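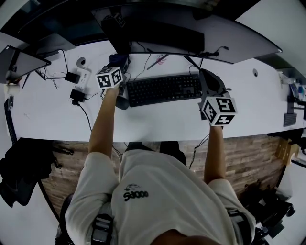
Ilse Steinbach
Research engineer, handheld data collection

13th November

Long day on the cube tracking, and I think we finally have a calibration method I'd be happy to hand over to somebody else. Writing it up while I still remember which run was which.

Quick recap for anyone who skipped last week's notes. With the handheld rig we want the pose of each hand over time, so that the Bruvari arms can replay it. The marker cubes give us that as long as the overhead camera sees at least one face well. One face on its own is the nasty case, though. A small square seen nearly head-on has two poses that fit the corners almost equally well, and the solver hops between them, so you get a hand that twitches back and forth while the person is holding perfectly still. We saw this all through October and blamed the camera (sorry, camera).

What I changed: I stopped solving each face separately and averaging. Now all visible corners on a cube go into one fit against a rigid cube model, and the model itself gets refined first from a slow sweep where you turn the cube through every side. The printed faces are never glued on quite square, so using the ideal cube from the drawing was hurting us more than I'd guessed!

I tried it at a regular desk with all the usual stuff on it, keyboard, mouse, cables everywhere. Zandwood (our nice clean test table) flatters every method we throw at it and I've stopped trusting it for this. One cube in each hand, arms stretched out in front, then pull in, cross over, back out.

Numbers from the reaching set: 154 clips, 2000 frames from each. Old method kept 97 clips with no flips at all. New method, same clips, only 34 still have a flip anywhere, so 120 clean. I went through a handful of the bad ones by eye and they're mostly the same thing: fingers wrapped over one face while the other visible face is tilted so far away that its corners smear. Left hand is worse than right. Could be grip, could be where the cube sits relative to the camera, I haven't separated those yet.

Things that didn't help: smoothing harder (just makes the flips look like slow drifts – worse, really, as they're harder to spot), and raising the shutter speed without more light. Grostis, the old filter script, is still in the repo but please don't use it on new recordings. It drops frames silently and the two hands end up out of step.

One more thing that bit me. If you swap the left and right cubes, the fit still runs happily with the wrong refined model and the error only goes up a little. I lost most of the morning to this. The loader should check the marker IDs against the model file and refuse to start. I've put a warning in for now.

Still to do:
– split left-hand failures by grip and by distance
– redo the sweep with the cube held at arm's length, all of mine were close in
– ID check in the loader
– run the clean clips through Ruppert and see how the replay looks on the arms

Model files and the sweep recordings are in the shared folder under today's date. The clip list with my flip labels is next to them, column C is mine, column D is empty if anyone feels like double-checking.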